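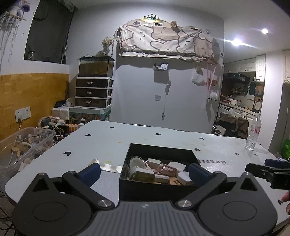 Section 4: Running the hand-held gripper table on open day

Stondeck is our two-person gripper demo, and it's the table visitors at Dostham crowd around first. Everything here assumes you have finished the charging steps in Section 3.

4.1 Setting the table

1. Put the open black box in the middle of the white table. Leave elbow room on both sides.
2. Fill it with a mix of shapes: small boxes, something round, something with a loop handle. Mixed loads are much more fun to watch than a neat row of blocks!
3. Seat one operator on each side, each with a gripper.
4. Wipe the finger pads with a dry cloth.

Note: Turn the box at an angle if you like. Visitors love seeing the operator work out a fresh approach.

4.2 First grip

1. Open the fingers all the way before you reach over the box.
2. Bring one pad down on each side of the item you want.
3. Close slowly until both pads touch, then lift straight up.
4. Hold for 2 seconds so people at the back get a look, and set the item down on the table.

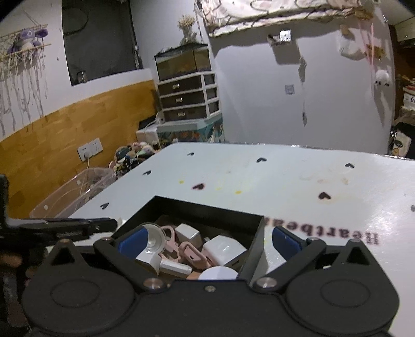 Figure 4-2. Fingers opened wide over the box.

CAUTION: Keep loose sleeves and lanyards clear of the finger joints. Children may try the gripper only with an operator beside them.

Note: The box walls are tall. If a pad catches on one, back off and come in again from higher up - don't force it.

4.3 Handing over to visitors

1. Let each visitor have one practice grip with no box under the tool.
2. Start them on the loop handle. Most people get it on the first or second try, and the grins are great.
3. Swap operators every 30 minutes. Your wrists will thank you.

At the Skuncombe visit in December we logged over 173 grips before lunch, and Eftychia Economou still had a line waiting for her side of the table. If your line gets that long, open the second session early and send people on to the Magyar talk in between.

For pad replacement, see Section 6.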